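Brinda Table Clearing

README for the released episodes and baseline

Brinda is a set of recorded episodes in which a two-armed robot clears rubbish from a table into a lined bin. We use it to test whether a policy can tell litter from things that should stay where they are.

Contents
2000 episodes, recorded in one office room
154 held-out episodes for testing, with item layouts not used in training
Head camera video, joint positions and gripper state for both hands

Task
Wrappers, tissues, cups and card go in the bin. Laptops, mice, pens and bottles stay on the table. The tables, the items and the position of the bin vary between episodes. People may sit or walk nearby and are not told to keep still. 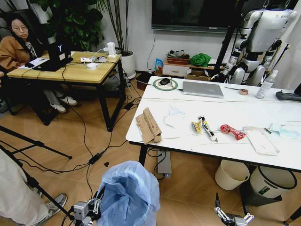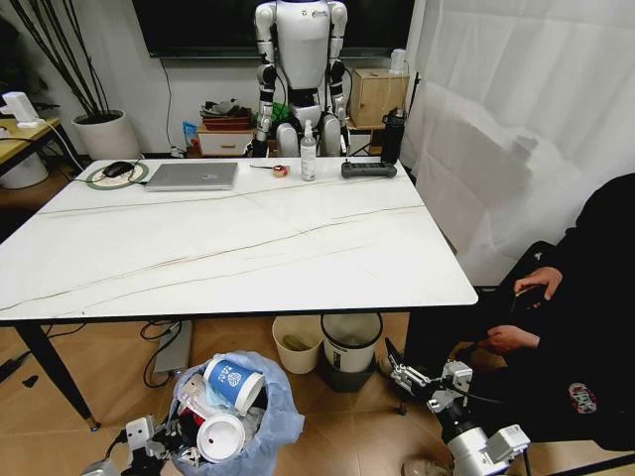
Two head camera views of a white table, each with the lined bin in front and both grippers in view. The first has wrappers and cardboard on the table; the second has a paper cup in the bin.

Method
The baseline, Provum, first marks each item as keep or discard, then passes one discard item at a time to the grasping policy. The label is worked out again after every drop. Training without this second look gave more repeat grasps at empty spots.

Known problems
Clear plastic is often missed. Flat card near the table edge tends to be pushed off before it is gripped. Pens lying close to wrappers are sometimes picked up with them, and these episodes are kept and flagged.

Labels
There are 9 item classes. See labels.txt for the list, and splits.txt for the test layouts.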